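Hotel Operations, Unit 9: What Guests Notice

Welcome back! I spent years on the floor at a 110-room place in Grevholm before I started teaching, so most of this comes from there (plus a few horror stories from Grustport, which I'll save for class). Today is small stuff in the bathroom: trays, little boxes, and who decides where they go.
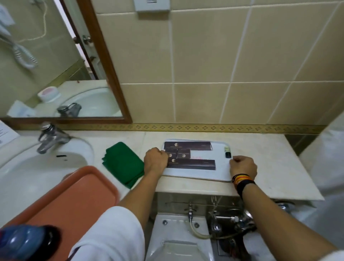
Setting a standard

A standard is a sentence your newest hire can follow at 7 a.m. without calling you. "Make it nice" is no good. "Labels face the guest" is fine. Write yours out, try it on a coworker, and fix whatever they got wrong.

I like to keep the list short, and I let staff argue with me about it. They usually win!
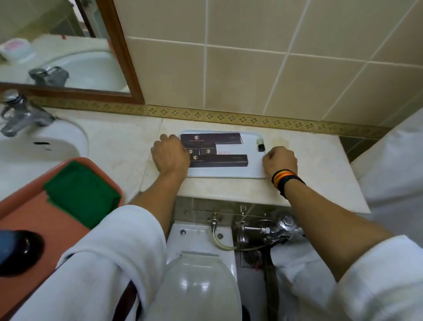 Then there's cost. Say a set of amenities runs you 2 dollars and you have 72 rooms filled tonight. That's 144 dollars before anyone has asked for extra shampoo, so please do this sum for your own property before next time. The Vermeulen worksheet has a column for it.

Now, timing. Stone counters get wiped before the tray is set out, and I'd build that order right into your checklist.
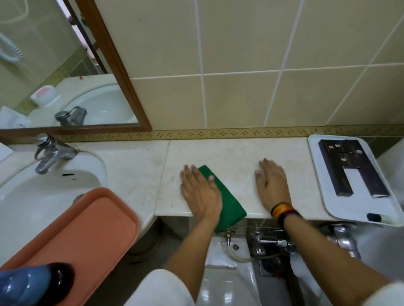

Bring your checklist draft to the October workshop, one page, and read the Ammont case first. It's a bit dry, but the part on guest complaints is great.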